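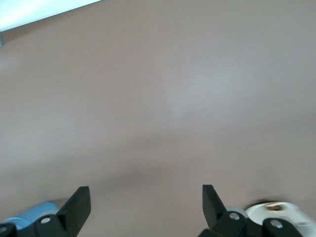 Slide 1: Table surface in beige-pink

Speaker notes – Alfredo Mercado, Bulbridge local history evening, February 7, 2018
Talk: How Bulbridge got its water

Start when the doors are shut. Thank the hall for the extra chairs. Say the talk runs to the break and that I will take questions as we go, as I did in October.

Slide 2. Before the mains
Bulbridge had wells and one public pump. The pump stood at the bottom of Cooper's Rise, so everyone on the hill carried water up. Read the extract from the parish minutes, the bit on the broken handle. It was out of use for 10 weeks and the parish argued over who should pay the smith. Don't read the second page, it repeats itself.

The wells on the lower side were shallow and went cloudy after rain. People knew which ones to avoid. The school had its own and shared it in dry summers.

Slide 3. The scheme
The first plan was drawn up by an engineer called Říha. Spell the name out, people always ask. He wanted to bring water from the spring at Flerkar Farm, down through the fields and into a covered tank above the church. His estimate was £1,218, with the tank as the largest item. The parish thought this was too much and put it off twice.

Point out the route on the map. It follows the old field boundary, then crosses the lane by the chapel. The pipe is still there under the verge, though it hasn't carried water for a long time.

Slide 4. Building it
Work took seven months. The trench was dug by hand for most of its length. The hard part was the rock below the church, and the wages book shows men being paid extra for that stretch. Pause here for the wages book to go round. Ask people to hold it by the cover.

The scheme supplied roughly 300 houses when it opened. Most had a shared tap in the yard. Indoor taps came later and you paid for the fitting yourself. Mention the letter from the baker, who complained that the pressure dropped every washday.

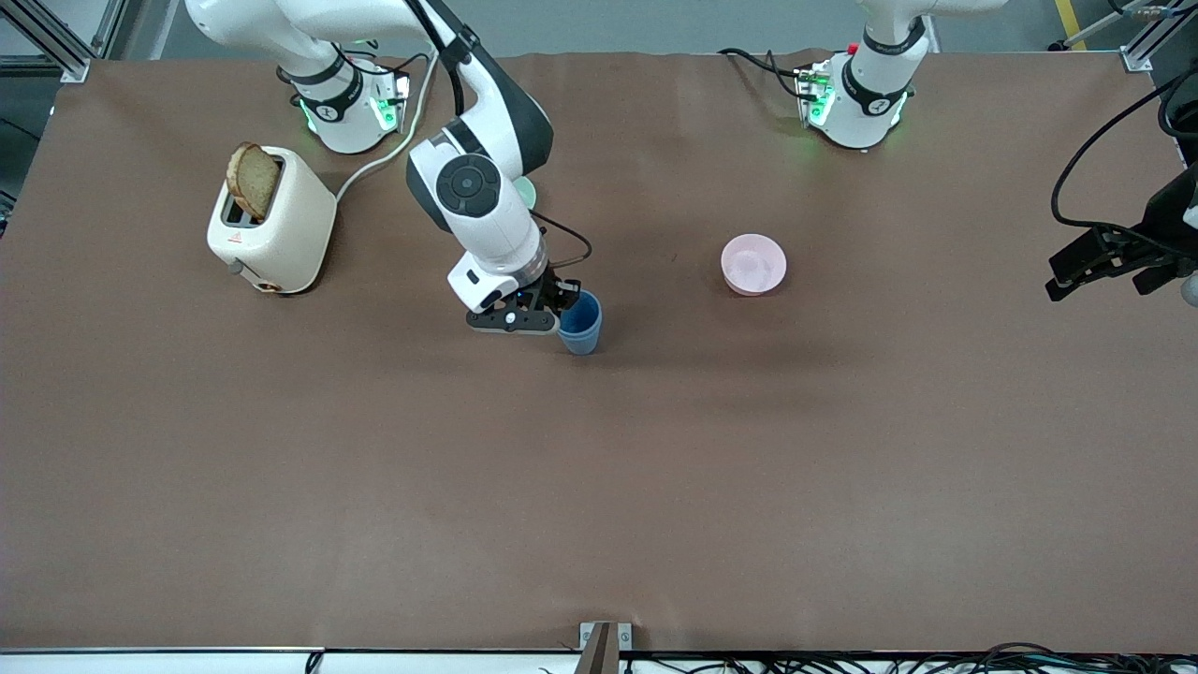

Who paid for the shared taps in the yards?
The landlord paid for the tap and the pipe from the street, and the tenants paid a water charge with the rent.

Slide 5. The tank
Built of brick, with an arched roof and turf over it. Cleaned once a year by two men with brooms, who went in through the hatch on the north side. The hatch cover has the maker's name, Mativora, cast into it. I have found no record of the firm in the county directories, so if anyone has come across it, see me at the break.

The tank was taken out of use when the village joined the district main. The brickwork was sound at the last inspection – the turf is another matter and needs cutting back.

Slide 6. What is left to see
The pump base, without its handle. The hatch cover. Two marker stones on the lane, one leaning. The spring itself is on private land, so ask at the farm first.

If time is short, skip slide 6 and go straight to the break. Collect the wages book before anyone gets up for tea.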